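Beline Coffee Week Is Back, and It's Bigger

July 9, 2026

Good news for anyone who plans their mornings around a cup: Beline Coffee Week returns this month, and it has finally outgrown the old library hall! The tastings, talks and market stalls are moving into the Tallov Building on the river side of town, with 20 roasters signed up so far.

Last July the event drew 3949 visitors over seven days, and the line for the Saturday brewing class went out the door and past the bike racks. So there will be two classes a day this time — one at 10 a.m. and one after lunch — and both are free with a day pass.

Pour-over is the big theme. Beginners will learn how to fold and rinse a paper filter, how coarse to grind, and how slowly to pour (slower than most of us do at home). Bring your own dripper if you have one you love, whether it's glass, metal or clay.

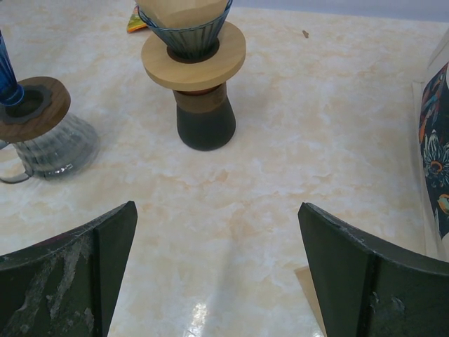

What else is on

Agbayani Roasters is opening the week with a side-by-side tasting of four washed coffees, and it's a great way to find out what you like before you spend money on a whole bag. Prurora, the bakery on the corner, will have cardamom buns from 8 a.m. until they run out. Last year that was well before ten, so set an alarm.

There's also a swap table for grinders, kettles and mugs, and a kids' corner with hot chocolate.

Organizers have put out 1559 day passes, and 913 of them were already gone by Thursday morning. The rest are on sale at the Tallov front desk.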